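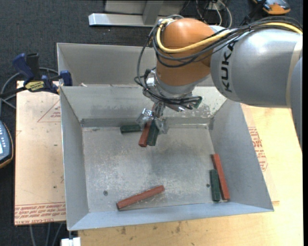

How many grasps do you need before a robot learns to pick things out of a bin?
More than you'd like. Our first model that was any good had seen almost 2,000 tries, and I'd still call it a toddler.

OK so a few of you asked what I've been doing since April, and the short version is: blocks. Red blocks, green blocks, metal bin, KUKA arm, repeat until dinner. I'm going to dump some notes here while a batch runs.

The loop is pretty simple. Arm picks a spot, goes down, closes, lifts, and we check whether anything came up. Every try gets saved with the camera view from just before the grab plus a hit or a miss. That pair is one example. The learner never sees anything fancier than that.

Misses are worth keeping!! I threw out a whole bunch of them in the beginning (I thought they were clutter) and the model got super confident about grabbing plain bin floor. Put them back in, retrained, much better manners.

The blocks I worry about are the ones lying right up along a wall. A gripper needs room on both sides to close, and a block snug against sheet metal only gives you one. Same story when two of them are lying side by side and leaning the same way. You go for one and get a fat double grab or you just shove the pair over.

Do we label the double grabs as hits? We argued over this for way too long. For now two blocks up = its own label, and the training script can decide what to do with it.

Having a second bin right behind the first is my favorite thing about the setup. Pick from one, drop in the other, and when it's empty you swap directions. The drops make the next pile for you, so I'm not standing there arranging blocks by hand like a shop window.

That matters more than the time it saves btw. When I set the piles up myself I left nice polite gaps between everything, and the learner got great at nice polite gaps.

Cables. Oh boy. If you let the wrist turn as far as it can, every loop hanging off it goes along for the ride. I capped the rotation in software and lost a few grasp angles and I don't miss them one bit.

Somebody at Studora asked if we'd share the set. I'd like to! It needs a cleanup first, 13 of the log files have the clock set wrong, and the oldest batch is from before we moved the camera. I'm leaning toward dropping that batch completely.

We're calling the set Murkstead for now. The earlier one was Puston. There is no system to these names, please don't look for one.

Next up is a held-out test: 4 block layouts the model has never trained on, same bins, same lights, and I promise not to peek and tune. Then maybe shapes that aren't boxes.

Batch is done, 2 stalls, both while reaching into a corner. Going to go look at the logs. Aug 15, 2018, writing it down so I can find this thread again later.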